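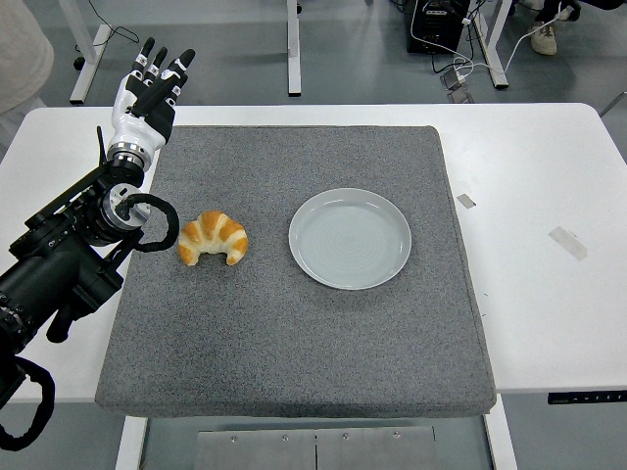
Racing Games Should Publish Their Handling Data

Mon 22 March
By the Games Desk

Arcade racing games are sold on car counts and track counts. Neither figure says much about how a game drives. The figures that do are kept in data files most players never see, and I think they should be printed in the manual, or at least on a screen in the menu.

Take Prurano, which shipped in December with 300 cars. Each car has three bars on the selection screen: speed, grip and weight. The bars are drawn in five steps. The values behind them are single bytes, so each can run from 0 to 255. Two cars that both show four steps of grip can be up to 50 points apart, and on the wet circuits a gap that size decides the race. A player who picks by the bars is picking nearly at random inside each step.

The usual defense is that numbers scare people off. I doubt it. The same players read damage tables in role-playing games and frame data in fighting games, and they will spend an evening tuning gear ratios if the game lets them. A number is shorter than a bar and takes less room on the screen.

A better defense is that handling does not reduce to a few values. This is partly true. In Ladefoged, the tire model takes surface, load and slip angle, and the result depends on the controller's dead zone as well. Listing every input would fill pages. But the developer does not need to list every input. Peak grip by surface, mass, drive layout and the speed at which steering assist fades out would cover most of what a player feels in the first lap.
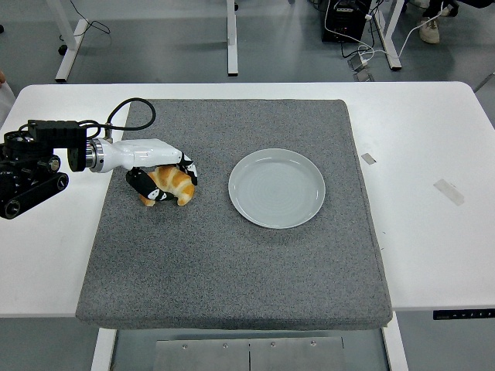

Plate and croissant on a gray mat.

The stronger case for publishing comes from patches. Cloltano has been patched five times, and three of those patches changed the rear grip of the heavy class. The notes said "handling improvements." Lap records set before the change stayed on the same board as records set after it. Anyone comparing times was comparing two different games, and the only way to find that out was to drive the same car on an old copy and a new one. Had the values been visible, the change would have been a line in a table.

There is also the matter of the computer drivers. Many arcade racers give them a separate grip value, or scale their engine power by the distance to the player. I have no objection to this – a race with no one near you is dull – but it should be stated, along with the upper limit of the scaling. In Prurano the effect can be measured with a stopwatch. Stop for ten seconds on lap one and the pack slows. Lead by ten seconds and it does not. The manual mentions neither case.

Brosska is the one recent game that gets close. Its garage has a page with 554 entries covering every car, part and surface, sorted badly and written in developer shorthand. It is hard to read, and it has no search. I still used it more than any other screen in the game, and I stopped blaming the controller for one car that simply has very little front grip.

Publishing values would lead to arguments about which car is best. Those arguments take place already, with worse evidence. I would accept a plain text file on the disc, with one line per car and a version number at the top.

Recent items
Brosska: split-screen mode tested
Why time trial ghosts should be exportable
Ladefoged on a keyboard: settings that work
Prurano track list and unlock order
Mirror mode and the case for reversed tracks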